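Workbench > Small Repairs > Odds and Ends

Posts Archive Projects About

Small things with metal loops

9 August 2026
Posted by Dirnlow

I cleared out the small drawer under the bench this week. It had filled up with the things I put down when I don't want to decide about them: ornaments, key tags, two drawer pulls from the Illent dresser, and a lot of little pieces with a metal band or loop on them.

The loops are what I wanted to deal with. A loop that has worked loose will scratch whatever it's stored with, and in December it's the first thing to fail when you try to hang something up. I spread everything out on a white surface, where a bit of bent metal is easy to spot, and went through it piece by piece. The red and pink ones took longest. They have ragged edges that catch on each other, and the metal goes right through the middle, so you need to get hold of the band and leave the rim alone. 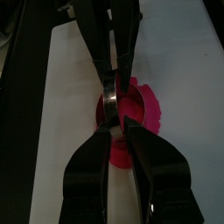

Tóth wrote to me after the last drawer post to say that I should stop gluing loops altogether and crimp them, as glue gets brittle in a cold garage and a crimp can be opened again later. I've tried it on the plain ones and I agree. On anything soft I still use a dot of glue, put on with a pin.

For smoothing the cut ends I started with 80 grit, which was far too rough and left marks. 600 did the job – slower, but the ends no longer snag on a sleeve.

The pieces that passed went into an Alico box with dividers. The drawer pulls are back on the dresser. I still have a bag of bare loops with nothing to attach them to, and that has gone back in the drawer for now.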